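About Fledgate Town Football Club

Fledgate Town is a semi-professional football club playing in the regional league. The club has men's and women's first teams, a reserve side, and youth squads from under-eights up to under-eighteens. We play our home games at Akgül Park, on the east side of town next to the old rail yard.

The ground holds 3000, with 536 seats in the main stand. The rest is standing, and most of the regulars prefer it that way. Both ends are covered. The away end got its roof two seasons ago, after a long wait for permits.

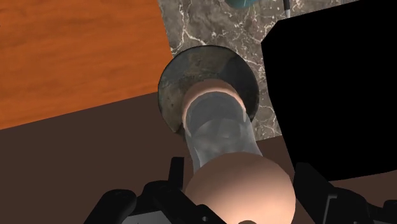 How the club is run

The club is owned by its members. Anyone over 16 can join, and each member has one vote at the annual meeting, which is held in February. Members elect the board, approve the budget and set the price of season tickets. The club does not carry debt from one season to the next, and that rule can only be changed by a members' vote.

Day-to-day work is handled by a small office staff led by Beca Rees, the general manager. She came to the club as an assistant coach with the under-fourteens and moved into the office when the women's team was set up. She still does the public address on some match days.

Our main sponsor is Ninora, whose name is on the front of the home shirt. Firkix supplies the playing kit and training wear for all teams, youth squads included. The away shirt is yellow this season. Shirts are sold at the club shop on match days and can be ordered from the office during the week.

The teams

The men's first team finished fourth last season and lost in the second round of the league cup, on penalties, after being two goals up at halftime. The squad trains on Tuesday and Thursday evenings. Most of the players have other jobs – there are a couple of teachers, an electrician and a postal worker in the current group. 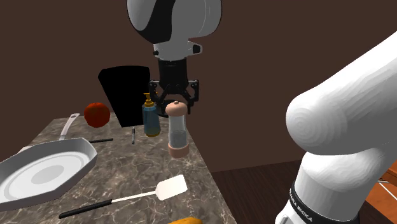

The women's team plays one level higher than the men and has done so for 3 seasons. They have kept most of the same squad in that time. Their home games are on Sunday afternoons, with free entry for anyone under 16.

Youth players can join at the start of the season or at the winter break. There are no trials below the under-twelves. Above that age, coaches hold open sessions in the summer, and players who are not picked for a squad can still train with the club once a week. Fees are due in two parts, and families who need help with the cost can speak to the office in private.

Visiting us

The ticket windows open 90 minutes before kickoff. Cash and cards are both accepted. Parking at the ground is limited on match days, so we ask fans to use the lot behind the library and walk over – it takes five minutes. Step-free seating is at the north end of the main stand and should be booked ahead.

The last home game of the men's season is on Fri 26 April, with a 7:30 kickoff under the lights. Season ticket renewals open at the ground that evening, and the office will take them by phone the following week.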